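About Sovum: how we look after the two-arm cell

Sovum is a small service company for robot cells. We set them up, we keep them running and we repair them when something breaks.

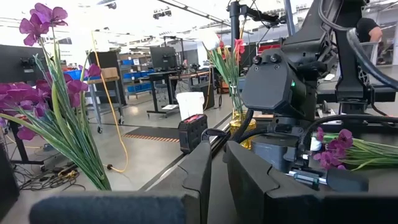
Flower handling in our workshop, seen from the wrist of one arm. The other arm is on the right.

The company was started by Rania Soliman, who worked before for many years in maintenance of packing lines. In the first winter she had one customer, Van Dusen, and one cell to take care of. Today we look after 14 cells, and we have a workshop where a new task can be tried before it goes to the customer.

Many visitors of this page ask what we do in a normal week, so we explain it on one machine. The cell with two arms is the one we know best. Its present task is to pick up artificial flowers by the stems and arrange them in a vase. Flowers are a good test for us. The stems are thin and the leaves bend, and a gripper which is not well adjusted will show it quickly.

Setting up

We begin with the arms switched off. Each base is tightened by hand and then with the torque wrench, and the value is written in the cell book. After this we mount the overhead camera on its pole and check that the bracket does not move when a person leans on the table. Then come the cables. A cable must have enough slack for the full turn of the wrist, but it should not be so long that it catches on the work. We turn every joint slowly from one end to the other and watch the loops. This takes a full morning, and we do not try to make it shorter.

Weekly care

Every Monday the fingers are cleaned with a dry cloth and we look at the tips for wear. The two fingers have to close evenly. For checking this we use a strip of paper: if it slides out on one side, the fingers are adjusted again. We also check the screws of the wrist housing and the plugs behind the base. After 500 hours of work the finger pads are changed, also when they still look good.

Repair

Most repairs in our book are cables. The second most common is a finger mount which became loose after a collision. We keep both parts on the shelf, and for the customers in Adevley we can usually come the same day. If a joint must be opened, the arm goes out of the cell and a spare arm takes its place. An arm which comes back is calibrated again and runs one day in the workshop before we release it.

All work is recorded in Trovix, our own service log. It has now more than 202 entries for this cell alone, and every customer can read the entries of his own machines.

Visits

Our workshop is open for customers and for technical schools. The next open day is on 29th October. Please write to us before you come and tell us which machine you have, so the right colleague is there to speak with you.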